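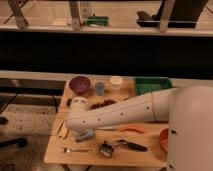 Small kitchen items on the light wood tabletop.

14 October 2023

Oil finish trial, boards from the Tidthorpe batch. Continues the entry from February, which stopped at the second coat.

Purpose: decide between the Mayrhofer hardwax oil and the plain linseed from Nukness for the beech serving boards. Both are sold as fit for food contact once cured. Cure time is the open point, along with how each one takes a knife scratch and a hot mug.

Stock: beech, quarter sawn where I could get it, planed to 19 mm. All blanks cut from two planks, marked A and B on the end grain in pencil. Plank B has a darker streak along one edge. I kept the streak on the underside.

Prep: sanded 80, 120, 180. Wiped with a damp cloth to raise the grain, left overnight, then 180 again by hand. Byung-chul prefers to stop at 150 for the hardwax and says the finer grit closes the surface too much. Left one A blank at 150 to check this.

Weights before first coat, on the small scale:
A1 (linseed) 500 g
A2 (hardwax) 498 g
A3 (hardwax, 150 grit) 503 g
B1 (linseed) 511 g
B2 (hardwax) 507 g

The scale drifts by a gram or two if the heater is on. Heater was off.

Application: linseed flooded on with a rag, left 20 minutes, wiped back hard. Hardwax put on thin with a white pad, buffed after 10 minutes. The tin says 15 but it was already dragging at 12 on A3, so I moved to 10 for the rest.

Rags went into the water bucket outside and then flat on the fence. Cauã, please stop putting them in the metal bin with the lid off. The bin is for after they are dry.

Results so far:

Linseed, A1 and B1. Color is warmer than I want, close to weak tea. Still slightly tacky at 146 hours. Smell is strong when the board is held near the face. A drop of water beads for a minute or so and then leaves a dull ring, which rubs out with more oil.

Hardwax, A2 and B2. Color almost unchanged. Dry to the touch at 19 hours. Water beads and stays beaded until wiped. Vinegar left for one hour made no mark on A2 and a faint pale patch on B2. I can't explain the difference. Possibly I buffed B2 too hard near the edge.

A3. Rougher under the fingertip, otherwise the same as A2. Took up more product by weight, 4 g against 3 g, within what the scale can resolve. No case for stopping at 150 yet – one blank proves little.

Hot mug test: mug filled from the kettle, set down for five minutes. A1 shows a ring. A2 shows nothing. B boards not tested, they are being kept for the knife work.

Knife scratch: to do. Use the cheap paring knife, ten strokes across the grain, same hand pressure as far as possible. Byung-chul suggested a weighted sled to take the hand out of it. Worth building if we go past these five blanks.

Cost: the Trarenero invoice lists the hardwax and the pads on one line at 166, so I can't split out a price per board. Asked for a corrected copy.

Next:
– second hardwax coat on B2 only
– reweigh all five when the linseed stops feeling tacky
– cut two more blanks from the clean end of plank A
– clamp the spare offcut flat, it has started to cup
– new 180 discs, the last pack is down to the torn ones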